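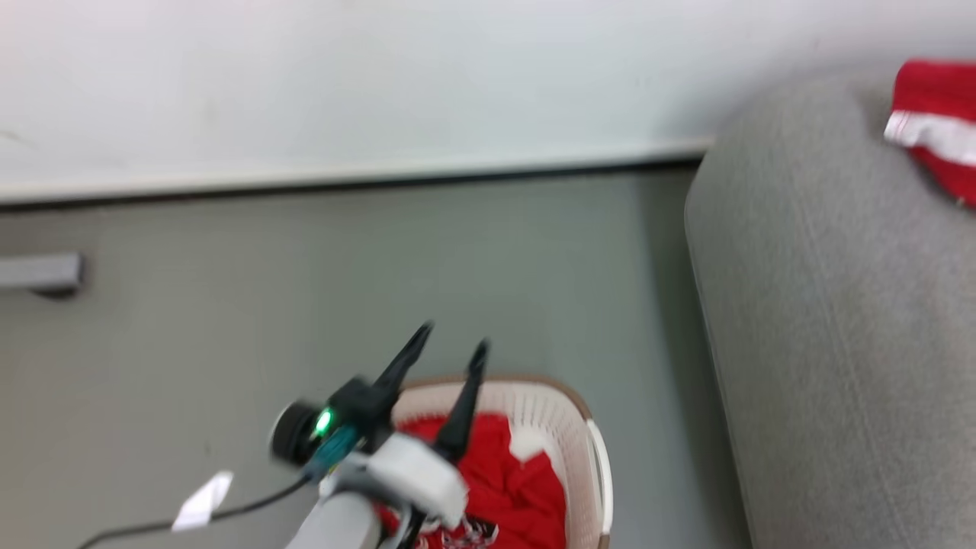 Zombie and Wound Makeup for a School Play
Project report, stage makeup course, Timora
Students: Ottó Vincze and Judit Kerekes

Our task was to make up the actors of the play "Skornulcombe", in which a whole village comes back from the dead. We had 40 minutes for each face, and the budget was small.

We first tried liquid latex with tissue paper. It gave good torn skin, but on the cheek the edges lifted when the actor was speaking.

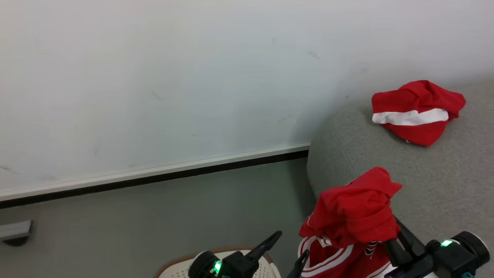 Red garment with a white stripe, on the grey seat.

For the second test we used gelatin, which we melted and colored ourselves. It moved better with the face. Our teacher, Mrs. Gulyás, advised us to put a thin layer of Truvetum skin glue under it, and after this the wounds stayed on for the full rehearsal. 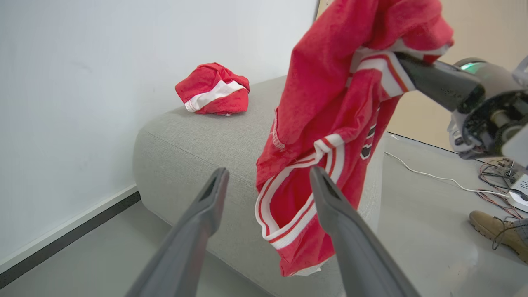
How did you make the blood look old?
We mixed a little brown and a drop of green into the red, and we put it on with a torn sponge.

The eyes were more difficult. Purple alone looked like a normal bruise, so we added yellow at the outer side and
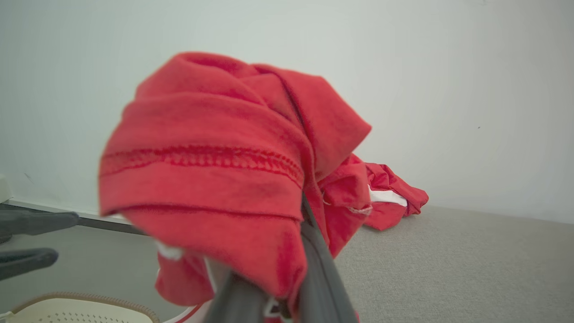
blended it down to the cheekbone. From the back rows this was visible much better than the small details on which we spent nearly 19 minutes per face.

Next time we would prepare the gelatin pieces one day earlier and keep them in the fridge between two sheets of baking paper.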